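Plerum Anti-Static Bench Mat
Workshop and service supplies > Bench protection 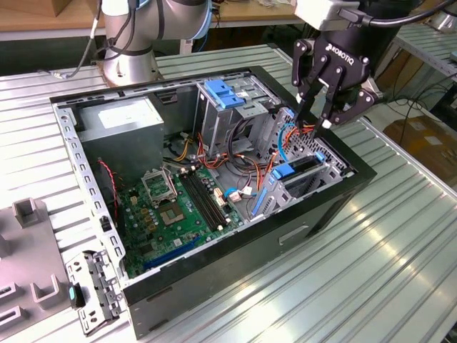

Product overview

The Plerum bench mat is a two-layer rubber mat for the repair and assembly of electronic equipment. It is supplied by Platent to schools, training colleges, service counters and council depots across Australia. The upper layer carries static charge away from the work at a controlled rate. The lower layer connects to earth through the cord supplied.

The mat lies flat on timber, steel and laminate benches. On benches with an uneven or slotted top, Platent recommends the Plerum backing board, which is ordered separately.

Sizes and colours

Small: 60 cm x 37 cm, grey or blue
Standard: 120 cm x 70 cm, grey, blue or green
Roll: 10 m x 70 cm, grey only, cut on site with a utility knife

Mats may vary slightly in shade between batches. Customers fitting out a whole room should place a single order.

Supplied with each mat

Earth cord with press stud
Wrist strap, adjustable, with coiled lead
Two corner studs, fitted
Care card

Rolls are supplied without studs. The Obi stud kit contains enough fittings for 8 mats and includes a hand punch.

Fitting

Unroll the mat and leave it at room temperature overnight before use. Mats delivered in winter may take longer to settle. Clean the bench, lay the mat with the coloured side up and attach the earth cord to the stud nearest the earth point. The cord must be connected to a tested earth point. Where a building's wiring is in doubt, a licensed electrician should be engaged.

Wrist straps are to be worn against the skin and must not be used on equipment that is connected to mains power.

Care and cleaning

Wipe weekly with Esen mat cleaner or with a mild detergent in warm water, and dry with a lint-free cloth. Household sprays containing silicone or wax leave a film on the surface and should not be used. The mat will tolerate brief contact with a soldering iron but will mark if the iron is left resting on it.

Testing of the mat and cord is recommended every six months. Replacement cords and straps are held in stock.

Ordering and delivery

The standard mat is order code 216. Add G, B or N to the code for grey, blue or green. Orders received before noon are dispatched the same day, excluding weekends and public holidays. Rolls are sent by road freight and require a person to sign on delivery.

Returns

Unused mats may be returned in their original packaging within 30 days. Cut lengths from the roll cannot be returned unless faulty. Mats carry a two-year warranty against splitting and separation of the layers under normal indoor use.

Related products

Plerum backing board
Obi stud kit
Esen mat cleaner, 1 L and 5 L
Plerum floor mat, standing height benches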